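Como preparar a primeira caminhada longa em terreno plano

dezembro
Por Kenza Younis

Quando digo que adoro caminhar em terreno plano, há sempre alguém que torce o nariz. Então e as serras? Gosto muito de serras, mas foi na planície que aprendi a andar horas seguidas, e continuo a achar que é o melhor sítio para começar! O passo encontra o seu ritmo, a cabeça descansa e chega-se muito mais longe do que se imaginava em casa, a olhar para o mapa.

Este guia é para quem já faz passeios de uma ou duas horas e quer passar um dia inteiro a pé. Escrevi-o a pensar na minha primeira travessia até Collham, em que levei coisas a mais, água a menos e umas meias que ainda hoje me fazem doer os calcanhares só de me lembrar delas.

Escolher o percurso

Comecem por um trajeto com saídas a meio: uma aldeia, uma paragem de autocarro, uma estrada onde alguém vos possa ir buscar. Marquem esses pontos no mapa antes de sair e levem o mapa em papel, mesmo que usem o telemóvel. O Benedek Pintér, meu companheiro de quase todas as caminhadas, escreve as horas previstas a lápis na margem, e eu acabei por copiar o sistema.

Para calcular o tempo, façam primeiro um teste perto de casa. Caminhem uma hora com a mochila que vão usar, vejam a distância e descontem um bocadinho, porque à tarde ninguém anda como de manhã. Juntem as pausas. Juntem também as paragens para ver pássaros, tirar pedrinhas das botas e discutir se aquilo ao fundo é uma garça ou um saco de plástico.

Os caminhos planos enganam numa coisa: repetem sempre o mesmo movimento. Numa subida os músculos vão-se revezando, ao passo que aqui são os mesmos a trabalhar o dia todo. Mudem de piso quando puderem, alternem a gravilha com a berma de erva e encurtem a passada se começarem a sentir as canelas.

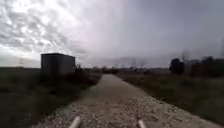
Caminho de gravilha a direito, com erva dos dois lados e o céu bem carregado.

Calçado e meias

Não é preciso comprar botas de montanha. Uns sapatos de caminhada com sola firme chegam perfeitamente, desde que já estejam usados e deixem espaço à frente dos dedos (ao fim de algumas horas os pés incham, e muito). Em pedra solta, uma sola demasiado fina faz sentir cada seixo, por isso experimentem-na num piso parecido antes do grande dia.

Meias: levem dois pares e troquem a meio. Parece um luxo e muda tudo! Se sentirem um ponto quente no calcanhar, parem logo e ponham o penso. Esperar pela próxima pausa dá quase sempre bolha.

O que vai na mochila

A minha, pronta a sair e sem contar com a água, pesa 2813 gramas. Pesei-a na balança da cozinha com um orgulho um pouco ridículo. Lá dentro vão:

- impermeável leve e uma camada quente
- segundo par de meias, num saco fechado
- pensos, tesoura pequena e fita adesiva
- mapa, lanterna e apito
- almoço e um lanche salgado
- saco para o lixo

A água vai em duas garrafas, uma de cada lado, com 900 ml no total, e volto a enchê-las em todos os sítios possíveis. Chega-me para um dia fresco com reabastecimento a meio. No calor, ou sem fontes confirmadas, levem bastante mais.

Vento e chuva

Em campo aberto não há onde nos escondermos, e o vento conta mais do que a chuva. Consultem a previsão na véspera e, se houver escolha, façam o percurso no sentido em que o vento vos apanha pelas costas à tarde. Vistam o impermeável às primeiras gotas. Se houver trovoada prevista, adiem, sem hesitar. A planície continua lá na semana seguinte.

No dia

Saiam cedo e devagar. Os primeiros 10 minutos devem parecer quase lentos demais; depois o corpo aquece e o passo aparece sozinho. Eu paro de hora a hora, mesmo sem vontade, tiro a mochila e como qualquer coisa. A Sabina Jayasinghe prefere pausas mais raras e mais compridas, com os sapatos descalços e os pés ao ar, e também chega ao fim muito bem-disposta.

Deixem a alguém o trajeto e a hora a que contam chegar, e avisem quando lá estiverem. À noite, estiquem as pernas uns minutos, bebam água e ponham as meias a lavar antes de se sentarem no sofá, que depois já ninguém se levanta.

Se fizerem o troço entre Collham e Hotwood, escrevam-me a contar como correu! Ando a preparar a continuação para norte e ainda não descobri uma boa fonte na segunda metade.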